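Nambridge council comments dataset - README

Last touched 2024-08-05 by Yolanda Boateng. Written in a hurry, fix what you like.

What's in it

Public comments left under local politics posts on the Nambridge blog, plus the written submissions to council on the rates rise and the ward boundary change. 2,502 comments, 400 submissions. One row each. Comments and submissions are in separate files, don't merge them, the id columns overlap.

Where it came from

Comments exported from the blog's back end by Jarlath Kinsella, who ran it until July. Submissions were PDFs off the council site, typed up or OCR'd. OCR ones have ocr = 1. Expect rubbish in the tables, especially where people pasted in their own rates notices.

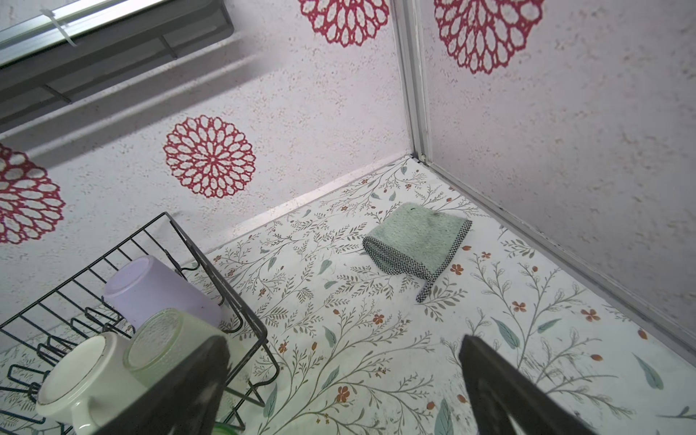
Green mitt with checkered trim, patterned floor.

Columns, comments file

id - number, no meaning
post_id - which post it sat under
posted - date and time, local. Daylight saving not handled, sorry
handle - scrambled, same person keeps same code within a year only
body - text as typed. Spelling left alone, swearing left alone
reply_to - blank if top level. Some point at comments that were deleted
stance - for, against, mixed, unclear. On the rates rise only
labeller - IE, HI or FE

Submissions file is the same minus reply_to, plus ward and ocr. Ward is whatever they wrote on the form. A few people wrote the name of their street.

Labelling

Ita Egan, Hilkka Ikonen and Funmilayo Ezeani did the stance labels. Guide is in guide.txt, two pages, read it before arguing with a label. Main trouble was sarcasm. "Great, another rise, love it" is against. "Great, finally" under the same post could be anyone. When in doubt we used unclear and there is alot of it.

21 threads were labelled by all three. Disagreements are in overlap.csv, we didn't settle them. Most are mixed vs against.
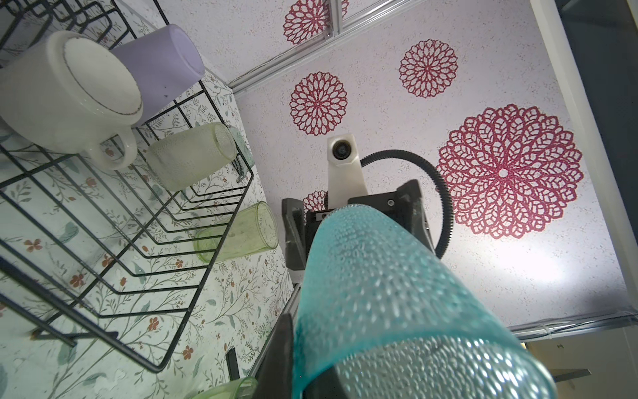 Second pass on the boundary change never happened, so stance is blank for those posts. Blank is not the same as unclear. Someone has already made a chart treating them the same, please don't.

Taken out

Phone numbers, home addresses, anything naming a kid. Councillors' names stay in, they're elected and the comments make no sense otherwise. Two threads dropped whole because of a legal letter. If you find something personal we missed, email Yolanda with the id and don't post it.

Known problems

- One regular posts under several handles. Codes don't link them
- Comments over 3,000 characters got chopped by the export. No flag for it
- Apostrophes broken in the older posts
- Blog readers lean against the rise. Not a poll!! Do not quote percentages from this as what the town thinks

Using it

Free for research, teaching, local reporting. Say where you got it. Not for building mailing lists or working out who somebody is. Campaigns from either side, ask first.

Changes

v3 - handles rescrambled, dates fixed in submissions, guide.txt updated
v2 - added submissions
v1 - comments only, don't use, handles were readable

To do

Flag the chopped comments. Fix apostrophes. Check the ward colunm against the new map once council puts it up.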